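# The Long Life of the Plain White Bowl

Gandstead had a pottery before it had a paved road. The works opened on the east bank of the Lai, where the clay was close to the surface, and for most of its life it made one thing well: a shallow white bowl, sold by the dozen to hotels and school kitchens.

The bowl was called the Cleredine, after the street where the first kiln stood. It had no pattern and no gold line. Cooks liked it because it stacked, and because a broken one could be replaced years later with another that matched.

The old order books are kept at the town library. One winter order, from a hotel in Grondberg, asks for 3,517 bowls before the end of December. The works filled it by running the kilns through the night and hiring 50 extra hands from the farms.

White is harder to make than it looks. Iron in the clay leaves brown specks, and a glaze that is too thin shows gray at the rim. Inspectors at Gandstead sorted the ware by a north window, and anything with a mark went to the seconds shop on Cleredine Street. 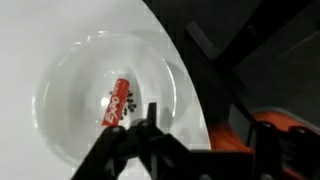
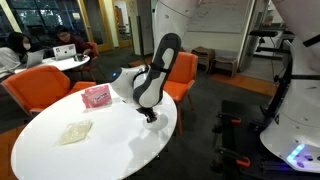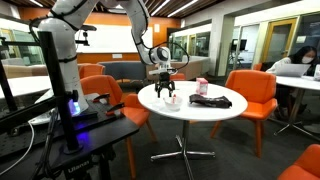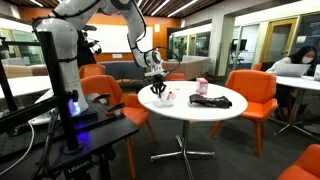
The seconds shop outlived the factory by 12 years. People drove in from Grondberg with newspaper and empty crates, and left with enough dishes for a wedding. Many of those bowls are still in kitchen cupboards along the river, a little scratched by spoons.

Prices have gone up. A set of six in good shape now brings 20 dollars at the Gandstead flea market, and more if the blue stamp on the foot is clear. Early bowls have a slightly wider foot and feel heavier in the hand. Later ones were pressed by machine and are more even.

Old ware needs little care. Wash it by hand in warm water and keep it off a hot stove, where a fine crack can open up. Baking soda takes off most spoon marks. Tea stains are slower and may need a night's soak.

The library shows the order books on request, and the clay pit by the Lai is now a pond with a walking path.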